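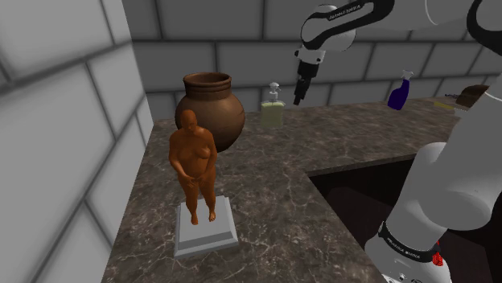

Sim view of the corner counter, soap dispenser and spray bottle toward the back.

Ticket 2872 -- Cillton kitchen, counter tidying routine
Status: open, waiting on site

Thanks so much for writing in, and for being patient with us! The evening crew says the arm pauses before every bottle since the Trivness update, so they end up doing the wiping themselves. I replayed the job in the simulator and found the wait set to 4 seconds. It's shorter now -- please try it on the late shift and tell us how it feels to work beside.

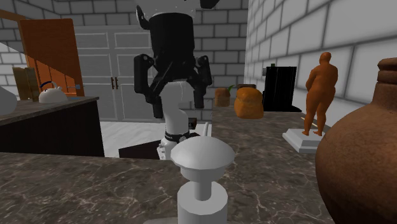 Will anyone lose hours once the routine runs properly?
Cosaro has told us the crew's hours stay the same, and the wiping time moves over to prep, which they had asked for back in December.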